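Straw talk, notes to self (slot is 14 minutes, so don't ramble!)

**Open with the order.** When I took over supplies at Hivano I inherited a box of 300 wrapped straws and a sticky note from Marianna Nowicki that said "good luck." Wait for the laugh. If it doesn't come, move on fast.

**Then the cup.** My whole system is one cup per counter. I tried drawers, I tried a tray, I tried the fancy dispenser from Renik (two months, never again). A cup is cheap, everybody gets it, and you can see from the door when it's running low.

Click to the slide and give people a second to look. 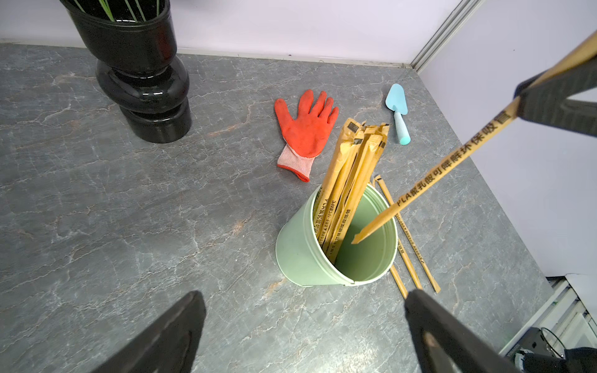

*Straws in the green cup, garden things still on the counter.*

**Read the straw.** Point at the printing. It says PLA, and the Chinese next to it says it's a biodegradable straw. Ask who checks what their straws are made of before they order. I sure didn't! Explain PLA in one breath: a plastic usually made from plants, and it mostly wants an industrial composter, so don't promise anyone it'll vanish in the backyard heap.

**Loose ones.** A couple are lying next to the cup. Mine go back in if the wrapper's whole, and if it's torn they're out. Somebody always asks about this.

**Counter sharing.** Glove, trowel, plant in the black vase, all on the same marble as the straws. My rule now is plants at one end, drinks at the other, and wash up in between.

Skip the Bielecka price story if we're past the halfway mark. Questions, then hand the mic to the Utari folks.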